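Home News Products Investors Press Contact

Pillach buys the Felelel tablet business, and I get to tell you about it

2022-06-02

I've been wanting to write this one since April, when it was still a secret and I had to keep changing the subject at lunch. Pillach has agreed to buy Felelel, the tablet software business that until now belonged to Carnegie. The papers are signed, the staff have been told, and I can finally talk about it!

If you don't know us, we make Imlow, the desktop system that a lot of small firms run their office machines on. It does email, files, invoices and all the dull stuff that has to work on a Monday morning. We like it very much. But our customers have been asking for the same thing over and over, which is a way to carry on with their work when they're away from the desk - on a sofa, on a train, in a hotel at the end of a long day.

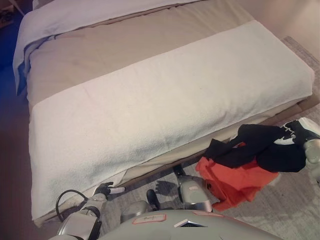 Page 2

We did try building it ourselves. I was on that team for a while (badly, I broke the calendar and had to buy the cakes) and the trouble was always the touch screen. Imlow grew up with a mouse and a keyboard, and shrinking it on to a tablet gave you tiny menus and a sore finger. Felelel started with touch, and when I first tried it I had a spreadsheet open and sorted before I'd thought to look for the help page.

So what are we getting? The whole Felelel product, the team of 44 people who make it, and both of their offices. Everybody on the team has been offered a job with us on the same terms, and I'm very happy to say they'll go on working where they work now.

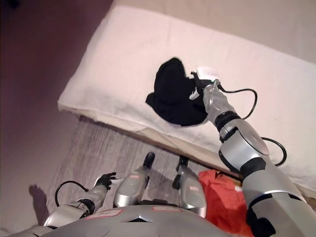 The first thing you'll notice as a customer is the sign-in. Your Imlow name and password will work on Felelel, and your files will be waiting for you when you get there. After that comes shared editing, so you can start a letter on the office machine and finish it on the tablet without emailing it to yourself (I still do this, I know, I know).

We're planning two releases. The first covers sign-in and files, and the second brings the shared editing and the new calendar, which I've been asked to stay well away from.

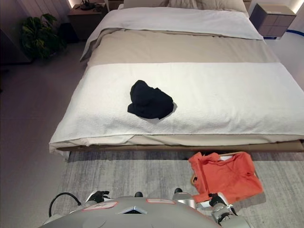 Work that follows you home, or anywhere else.

A word on money, as our investors will want one. We're paying in cash from what we have in the bank, with no new borrowing. We think the tablet side will take almost seven months to settle in, and we've told shareholders to expect higher costs while that goes on. Sales of desktop systems have been flat for us, as they have for plenty of others, and we'd sooner spend now and have something new to sell.

Carnegie keeps its printer and scanner lines, and will go on supporting customers who bought Felelel as part of a bundle until their present contracts run out.

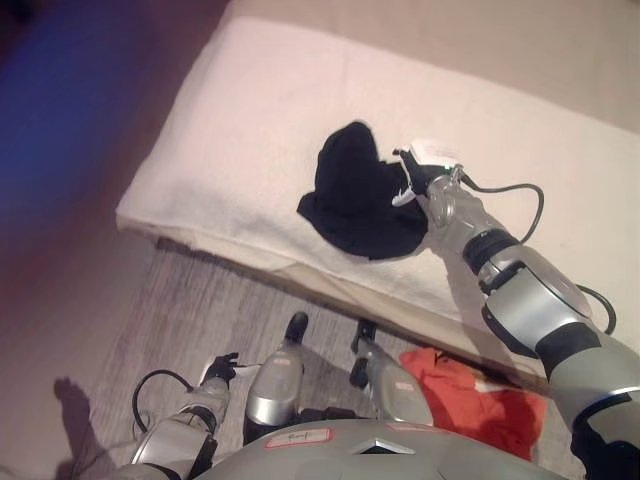

Will I have to pay extra for Felelel if I already have Imlow?

Sign-in and files will be part of your normal Imlow plan at no extra cost. Shared editing will be a paid add-on, and we'll publish the price before the second release.

If you're a reporter and you'd like a demo, drop the press desk a line through the contact page and we'll set one up - I'm doing most of them myself, so please be kind about my typing. Customers with questions about an existing Felelel account should carry on using the support address they have now.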